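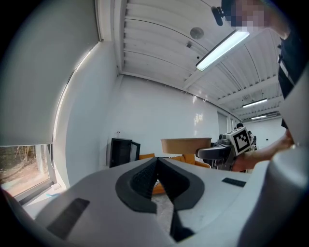 ## Clearing a break room after lunch

Applies to the second-floor room at Prultidstead. Allow 40 minutes on a normal day. On Wednesday, when both shifts eat together, start early.

### Before you start

- Raise the roller blind far enough to work by daylight.
- Switch on the ceiling lights. Spills on the floor are hard to find without them.
- Fit a fresh liner in each wastebasket and fold the top over the rim.

### Sorting the bowls

1. Collect all paper bowls before touching cups or cutlery.
2. Tip leftover liquid into the sink through the strainer. Do not pour it into a wastebasket.
3. Scrape solids into the food bin.
4. Check the inside of each bowl. Clean, dry bowls go in the paper sack; greasy ones go in the general trash.
5. Hold a bowl by its sides, below the rim. A soaked rim unrolls under pressure and the bowl folds. 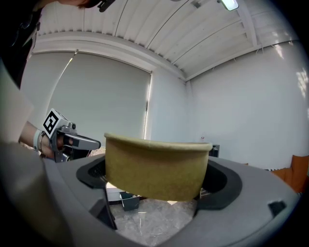 *Paper bowl held upright by the sides, with a lined wastebasket on the floor below.*

6. Nest the clean bowls in stacks of 29. Taller stacks lean and will not fit the Vuker sack holder.

### Floor and liners

Sweep from the window wall toward the door, then damp-mop. Tie off a liner when it is two-thirds full. Full sacks go to the Darnurik cage, bay 203.

Spare liners are on the lower shelf of the supply closet. Report low stock to Genji Amano by the end of the shift. The September order came from Parsons and is a narrower size, so use it for the small baskets only.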